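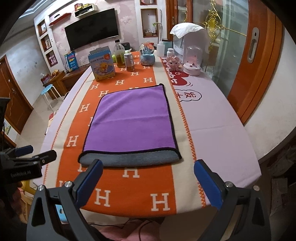

Folded microfibre towel on the table runner, hand-held gripper open in front of it.

Teaching a robot to fold towels: is it worth your evenings?

By the Nariris household desk, February

I was doubtful when I started and I'm only a bit less doubtful now. The idea is that you do the chore yourself with a gripper in your hand, over and over, and a machine learns from the recordings. Gough, the guide most people pass round, suggests 871 goes at one fold. I gave up well before that. If you still fancy it, a few tips.

Start with a small towel. Bath sheets sag and you'll be cross by the second fold.

Open the jaws wide before you go in. Pinch one layer at the edge, then lift slowly. Grab two and you've shown it how to make a lump.

A runner over a tablecloth looks nice but both can slide. Pin them or take them off.

Push ornaments and bottles to the far end, well out of elbow range.

Stop after 15 minutes. Tired hands make sloppy folds, and it will copy those too.

Bin your bad goes the same evening. I kept mine "just in case" and regretted it.

Remote control with a joystick is slower still. I managed 9 folds in an hour, most of them crooked.

As for the promise of never folding again, I'll believe it when my airing cupboard is tidy.

We use cookies to remember your settings. Accept | Manage

© Zuretdale Home Tips | Contact us | Back to top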